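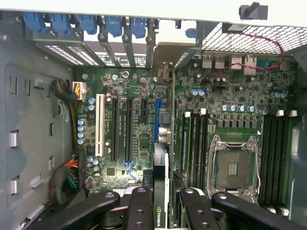 Montag, 5. April 2021
Von Shabani Mugo

Grundlagen der Anlagenwirtschaft, Skript zur 6. Sitzung: Nutzungsdauer, Abschreibung und Ersatzzeitpunkt

In der letzten Sitzung ging es um die Anschaffungskosten und die Frage, was alles dazu gehört. Heute folgt die Verteilung dieser Kosten auf die Jahre der Nutzung. Wer die Aufgabe mit den Nebenkosten noch nicht abgegeben hat, kann das bis zur nächsten Sitzung nachholen.

1. Begriffe

Die technische Nutzungsdauer gibt an, wie lange ein Gegenstand seine Aufgabe erfüllen kann, wenn er gewartet wird. Die wirtschaftliche Nutzungsdauer endet dann, wenn der Weiterbetrieb teurer wird als der Ersatz. Sie ist meistens kürzer. Bei Bürogeräten und Rechnern liegen beide Werte oft weit auseinander, bei Gebäuden und schweren Pressen weniger.

Davon zu trennen ist die Nutzungsdauer, die für die steuerliche Abschreibung angesetzt wird. Sie ist ein Rechenwert und sagt über den Zustand des einzelnen Gegenstands nichts aus. In Klausuren wird das regelmäßig verwechselt.

Restbuchwert und Marktwert sind ebenfalls verschiedene Dinge. Ein Gegenstand kann vollständig abgeschrieben sein und trotzdem noch einen Käufer finden. Der umgekehrte Fall kommt auch vor, vor allem bei Sonderanfertigungen.

2. Lineare Abschreibung

Der abzuschreibende Betrag wird gleichmäßig auf die Jahre verteilt:

Jahresbetrag = (Anschaffungskosten – Restwert) / Nutzungsdauer

Rechnung aus der Vorlesung: Die Druckerei Ruppert kauft eine Schneidemaschine für 2.757 Euro. Als Restwert werden 357 Euro angesetzt, die Nutzungsdauer beträgt 6 Jahre. Der Jahresbetrag ist dann 2.400 / 6 = 400 Euro. Nach zwei Jahren steht die Maschine mit 1.957 Euro in den Büchern, nach vier Jahren mit 1.157 Euro.

Wird im November gekauft, darf im ersten Jahr nur der anteilige Betrag angesetzt werden, also zwei Zwölftel. Der Kaufmonat zählt mit. Der fehlende Teil wandert ans Ende der Laufzeit.

3. Degressive Abschreibung

Hier wird jedes Jahr ein fester Prozentsatz vom Restbuchwert abgezogen. Die Beträge sind am Anfang hoch und werden kleiner. Für Gegenstände, die früh stark an Wert verlieren, bildet das den Verlauf besser ab. Der Buchwert erreicht auf diese Weise nie null, deshalb wechselt man in der Praxis irgendwann auf die lineare Methode. Günstig ist der Wechsel in dem Jahr, in dem der lineare Betrag auf die Restlaufzeit erstmals höher ausfällt als der degressive. Ob und mit welchem Satz die Methode steuerlich zulässig ist, hängt vom Anschaffungsjahr ab und ist jeweils nachzuschlagen.

4. Ersatzzeitpunkt

Für jedes Jahr werden zwei Größen verglichen: die Kosten eines weiteren Betriebsjahres der alten Anlage und die durchschnittlichen Jahreskosten der neuen. Zu den Kosten des Weiterbetriebs zählen Wartung, Reparaturen, Energie, Ausfallzeiten und die Minderung des Verkaufserlöses in diesem Jahr.

Bereits bezahlte Beträge bleiben außen vor. Auch der Restbuchwert gehört nicht in die Rechnung – er beschreibt nur, was noch nicht verteilt wurde. Steuerliche Folgen eines Buchverlusts lassen wir in diesem Kurs weg.

Fallstudie Wovetti: Das Unternehmen wurde 1881 gegründet und betreibt am Standort Dosthorpe noch eine Halle mit sehr alten Webstühlen. Technisch laufen sie. Die Ersatzteile müssen einzeln angefertigt werden, und der Zulieferer Comitz hat die Lieferzeiten zweimal verlängert. In der Fallstudie sind die Ausfallkosten der größte Posten, die Wartung selbst kommt erst an zweiter Stelle. Die Tabelle dazu liegt im Kursordner.

5. Zur nächsten Sitzung

a) Den Abschreibungsplan für Ruppert vollständig aufstellen, einmal mit Kauf im Januar und einmal mit Kauf im November.
b) Für Wovetti das Jahr bestimmen, in dem der Ersatz günstiger wird. Rechenweg angeben.
c) Kapitel zur außerplanmäßigen Abschreibung lesen – die Übungen am Kapitelende sind freiwillig.

Taschenrechner mitbringen.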